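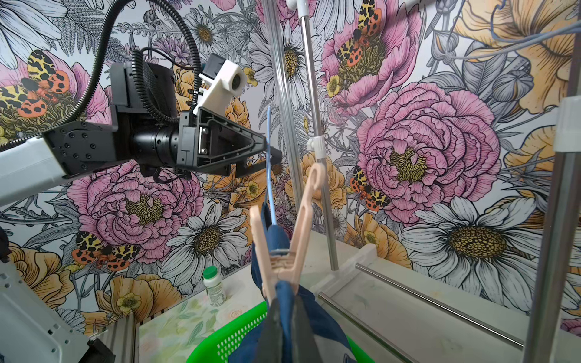

A clothes hanger, also called a coat hanger, is a shaped support for storing a garment so that it keeps its form and stays free of creases. It is among the humblest things in any home, and most people own a good many more of them than they could name a use for, but it has a longer and more pleasant story than its place at the back of the closet might suggest.

Before hangers became common, clothing was mostly folded into chests or hung from pegs. Pegs were quick and cheap, and they are still perfectly good for a wet raincoat, but a heavy coat left on a peg for a season will stretch at the collar and develop a little point that no amount of pressing quite takes out. Shaped shoulders solved this by spreading the weight along the seam where the garment was built to carry it.

Shape and materials

The usual hanger has a hook, a neck and two sloping arms, often with a bar across the bottom for trousers. Wood, wire and plastic are the familiar materials, and padded arms covered in satin or cotton are kept for knits, silk and anything with beading. Notches cut near the ends of the arms hold narrow straps in place. Clip hangers, with a pair of sliding clamps, are meant for skirts, and a scrap of felt under each clamp saves the waistband from marks.

Width matters more than many shoppers expect. If the arms are too long, they push small bumps into the sleeves, and if they are too short, the shoulders droop over the ends. Children's hangers are made narrower for this reason, and tailors often keep several widths within reach of the cutting table.

The Prondden workshops

In the valley town of Prondden, hanger making was for many years a winter trade. Farm families turned and sanded beech through the cold months and sold the finished pieces in May, when the buyers came up from Brosa. The local historian Vasiliki Tzavaras traced 886 household accounts that mention the work, and her notes are a delight to read, full of quarrels over varnish and the price of hooks. At its busiest the town had 20 workshops. Seven were still open when Stavros Tsakiris wrote his short guide to the trade.

Care and storage

Wooden hangers need very little beyond a dry cloth now and then. A rough spot that snags can be smoothed with fine sandpaper, and a light rub of beeswax will help the surface along. Heavy sweaters are better folded, whatever they are hung on, as the knit tends to lengthen under its own weight. Leave a bit of room between garments so that air can move through the closet, and button the top button of a shirt if the collar is inclined to slide.

See also: Closet; Valet stand; Garment bag; Trouser press

Contact the editors | © Iritz Household Encyclopedia | Back to top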